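3.2 The drawer box

For the desk storage part of the project I used a light wooden box with a drawer. The Tillstead unit we looked at first was too deep for the table. Fotini Giannakopoulos suggested testing the drawer 50 times before choosing a handle.

The box stood in the middle of the large brown work surface – the same place each Tuesday.
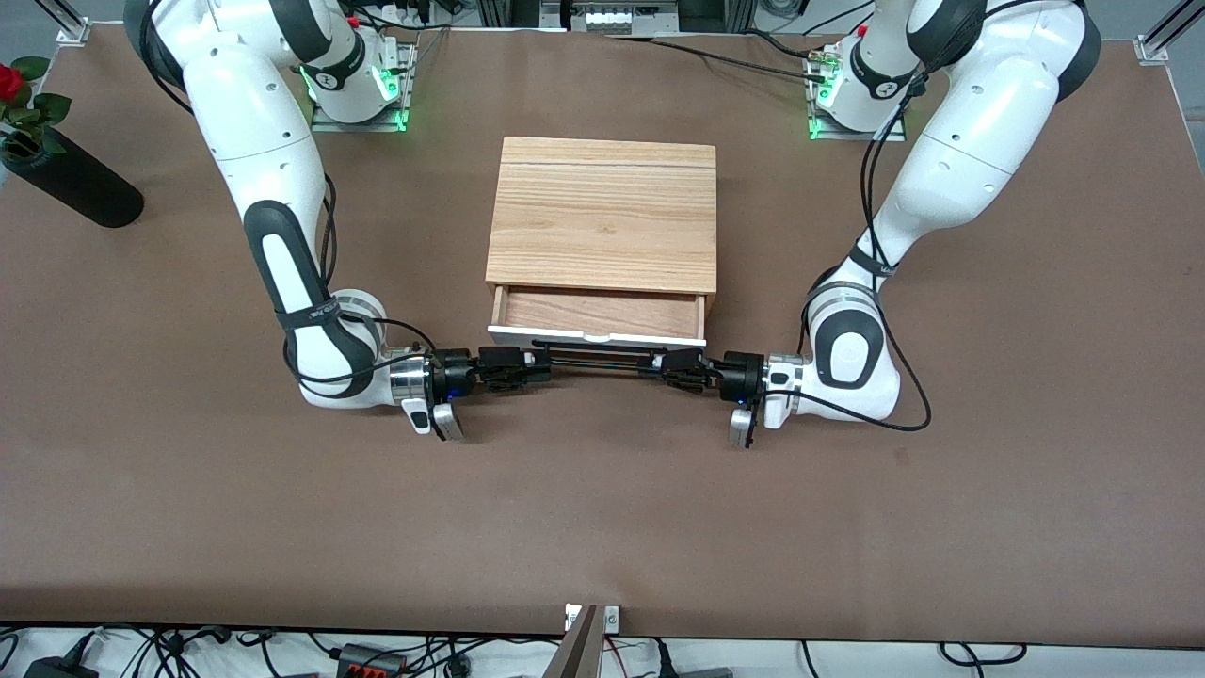 3.3 Choosing a handle

I compared two handles, one from Dollard and one from Dankwa. The Dollard one was easier to grip but stuck out further.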